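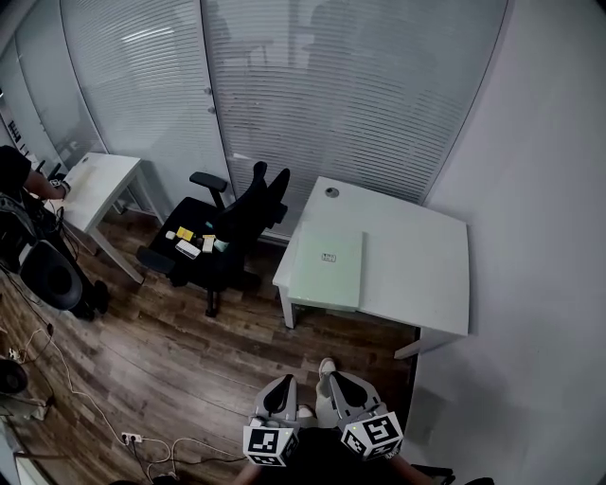 Small office, second floor: right-hand desk and chair with items still to be sorted.

Poltar office refit - progress report to Javitz, 12 Oct 2020

Work on the small offices continues under the budget agreed in June. Of the 3000 allotted for furniture and fittings, 548 remains unspent. White desks stand on both sides of the room, and the right-hand one is set in the corner by the glass partition. Its cable grommet is at the back, near the glass.

Open items are cable routing and small storage. Power still comes from a strip on the floor, with loose cables running across the planks. Echevarría has quoted 101 for under-desk trays, and we recommend accepting.

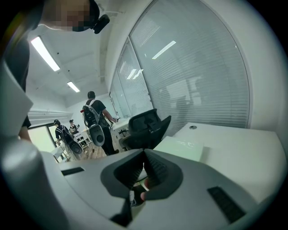 Lighting stays as installed. The ceiling panels were left out of the refit, and no change to the pipe or duct or to the beam is planned. Ultis will confirm the load on the lighting circuit before the trays go in.

Small items are to be boxed and labeled by room - 12 boxes have been ordered. The chair seat is not to be used for storage once they arrive. The next report will cover the trays and the remaining balance.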